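Nov 30, 2021

Door stain, batch notes. Second round of trials for the Fundale job.

Wiped the August offcuts with white spirit and put them by the window to compare. The oak from Cinik has gone yellower than the ash from Nesau, even though both had two coats from the same tin. I had put this down to the lacquer, but the uncoated strip on the back of the oak has shifted as well, so part of it is the timber. Wrote the supplier on the back of every piece in pencil. The marker we used in August has bled into the grain and two labels can't be read.

Workshop was 19 degrees at nine and 21 by lunch. Coats put on in the morning were dragging at the ends of the boards. Thinned the afternoon mix a little and it laid off better. Still getting a darker patch wherever the brush stops, worst on the rails.
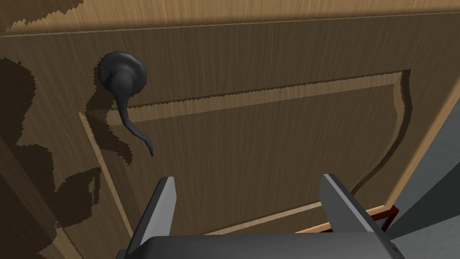
Xuân Cù wants the colour settled before we cut the rest of the panels. My view is that we are judging it in the wrong light. A sample flat on the bench looks one colour, the same sample stood upright looks two shades down. A brown door like this one goes from a warm tan in the bright band at the top to a much duller brown further down, with no change in the finish at all, and the client will ask about it. The near-black lever makes the wood around it look paler too, so I'd like to see samples with the ironmongery held against them. From now on all samples get looked at vertical, once near the window and once at the back of the shop.

Rubbed down test piece 5 with a grey pad between coats. Smoother, but I went through on one corner - go easier on the arrises, or leave them until last. Zakaria oil is the better of the two for smell and worse for drying. Left a rag of it spread on the rail outside. No more balled-up rags in the bin please.

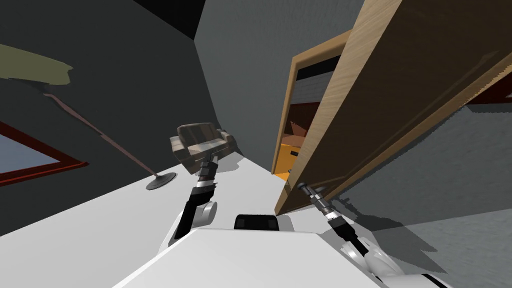

Small room with the armchair.

To do: order more grey pads, ask Nesau whether the next ash is from the same stack, recoat the two oak pieces with the thinned mix. Xuân Cù has the moisture meter. Need it back before the panels are glued up.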